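宿舍公共洗衣角的收纳改造:课程实践报告

课程:生活空间与日常物品 小组作业终稿 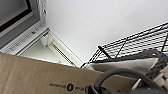 我们组选题的时候,别的组在做老城区、菜市场、河道,听上去都很有出息。我们选了洗衣角。理由写在开题表里,一共一行:离得近。老师批了一个“可”字,没有多余的笔画,我们便当作鼓励收下了。

一、问题从哪里来

洗衣角在我们住的那层楼尽头,原本是个杂物间,后来接了水管,装了插座,就升格成了公共空间。升格的仪式是在门上贴一张纸,写着“洗衣处”。除此之外,杂物间该有的东西它一样没少:纸箱、旧衣架、没人认领的毛巾、半袋洗衣粉,还有一把谁都坐过但谁都不承认搬来的折叠凳。

我们先发了问卷,回收50份。问卷里有一题是“你认为洗衣角最需要改进的是什么”,选“收纳”的最多,选“别人”的也不少。“别人”这个选项是自填的,并不在我们的设计里。考虑到课程名称里只有“空间”和“物品”,我们决定从收纳入手,把“别人”留给社会学专业。

除了问卷,我们还在晚上九点到十一点之间轮流蹲守,记录大家把东西放在哪儿。结论比较朴素:有平面的地方就有东西。机器顶上、窗台、纸箱盖,只要能托住一瓶洗衣液,就会有一瓶洗衣液。有一次我们把记录本搁在窗台上,去接了杯水,回来时本子上已经压了一双袜子。这件事也记进去了,归在“临时放置”一类。

二、现状分析

我们把洗衣角的物品分成三类。

第一类是每次都用的,洗衣液、洗衣袋、刷子。这类东西体积不大,但流动性极强,早上在左边,晚上在右边,周末出现在别的楼层。

第二类是偶尔用的,比如熨衣垫、去渍笔、备用晾衣绳。它们多数时候在纸箱里,纸箱里还有别的纸箱。

第三类我们起初叫“废弃物”,贴出告示说要清理,当晚就来了好几个人认领,于是改叫“沉睡物品”。有位同学领走了一只单独的手套,态度很郑重。

至于空间本身,问题在于下面挤、上面闲。地面已经走不开了,墙的上半截却基本没人打主意。大家对高处有一种天然的不信任,觉得放上去的东西就等于寄存给了下一届。我们访谈时问过原因,得到的回答是“够不着”“会忘”“怕掉下来砸到头”。前两条我们后来想了办法,第三条我们自己也怕。

三、方案比较

方案一,做一个落地的木柜。图画得很漂亮,渲染花了两个晚上。量完尺寸发现柜子放进去以后人放不进去,遂放弃。

方案二,买现成的金属网架,装在高一点的位置。网架的好处是从下面抬头就能看见上面搁了什么,不用踮脚翻找,而且不积水,也不太积灰。缺点是小东西会从格子里漏下来,一支去渍笔站不住,一枚硬币更不用提。

方案三,什么都不买,只贴标签。成本最低,组里也有人极力支持,后来承认是因为不想搬东西。

我们比较了几家的网架。Herden的那款最结实,价格也最结实,超出预算。Teuber的便宜,但说明书只有图,图里的人始终在微笑,装到哪一步都看不出来。最后选了Ruvau的黑色网架,在学校后面那家叫Gritard的五金铺买的。老板问我们墙是什么墙,我们互相看了看,回去敲了一遍墙,第二天又去了一趟。

四、实施过程

经费上限是1000元,学院批的,报销要发票。网架、螺丝、挂钩加在一起没有超,超的是时间。原计划一个下午完成,实际用了三次。

第一次,清理。把所有纸箱搬到走廊,逐个打开,压扁空的,留下能用的。棕色的瓦楞纸箱里有几个还很硬挺,我们舍不得扔,打算当过渡期的收纳盒。这个过渡期截至写报告时尚未结束。

第二次,试摆。先不打孔,两个人举着架子,一个人退到门口看高低。举架子的人认为低一点好,看的人认为高一点好,大家的立场与手臂酸痛程度高度相关。最后请了几位路过的同学来伸手,取了一个多数人够得到的高度。个子矮的同学提议配一个凳子,于是那把无主的折叠凳第一次有了正式岗位。

第三次,安装与归位。挂钩的圆头朝外,免得勾衣服,这一条是用一件毛衣换来的经验。每次都用的东西放在低处的盒子里,偶尔用的叠好往上放。布类的东西比较适合网架,软,不漏,也不怕磕。瓶瓶罐罐则一律不许上去,我们用粗笔写了告示,写得很客气,又在下面补了一行不太客气的。

五、使用反馈

装好以后我们又做了一次回访,这次回收了54份,比第一次多,我们倾向于理解为关注度提升,也可能是因为填问卷送糖。

满意的意见集中在“地上能走路了”。不满意的意见主要有两条:其一,架子上的布很快就没人分得清是谁的;其二,告示太啰嗦。还有一份问卷在意见栏里写“请问我的蓝毛巾呢”,没有留联系方式。我们把它列为待解决事项,蓝毛巾目前仍未出现。

我们自己也去看过几回。瓶子确实没有上架,它们回到了窗台。

六、不足与后续

一是没有考虑换季。十二月以后厚衣服多,晾的和洗的挤在一处,现有的挂钩不够,下学期如果还有经费,想再添一排。

二是标签的材料选错了,普通纸胶带遇潮就卷边,“熨衣垫”已经卷得只剩“熨”字。应该用防水的,这个建议中期答辩时老师提过,我们当时点了头。

三是缺少管理办法。组里讨论过排值日表,也讨论过由谁来贴值日表,后一个问题讨论得更久。目前的做法是谁洗衣服谁顺手理一下,执行情况取决于当天的心情和洗衣机剩余的分钟数。

附:材料清单、两轮问卷原表和安装草图另交纸质版。草图上的咖啡渍不属于设计内容。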